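Studora Names Rosalinda Enriquez as President

Studora, a family-owned plumbing and heating contractor, has named Rosalinda Enriquez president. She takes over in June from Reto Rainer, who founded the company and will stay on as an adviser through the winter.

Enriquez joined Studora as an apprentice and spent six years in the field before moving into estimating. She later ran the service department, which now looks after 309 homes and small businesses on annual maintenance plans.

"I learned this trade in crawl spaces and boiler rooms," Enriquez said. "I still like to go out on the first call of the morning when I can." 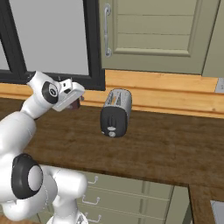
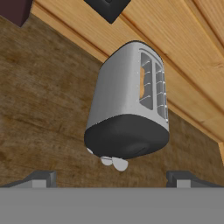 A white robotic arm at a wooden countertop (first image) and a silver toaster with toast inside (second image).

The company has 28 employees. Under Enriquez, it plans to take on more apprentices and open a second shop in Nevinero – its first outside the city. Precious Samonte, currently lead technician, will manage the new location.

"Rosalinda knows every part of this business," Rainer said. "Our crews trust her, and so do our customers."

Studora installs and repairs boilers, water heaters and drain lines. Emergency service is available until 10 p.m.

Media contact: Rodel Villanueva, Studora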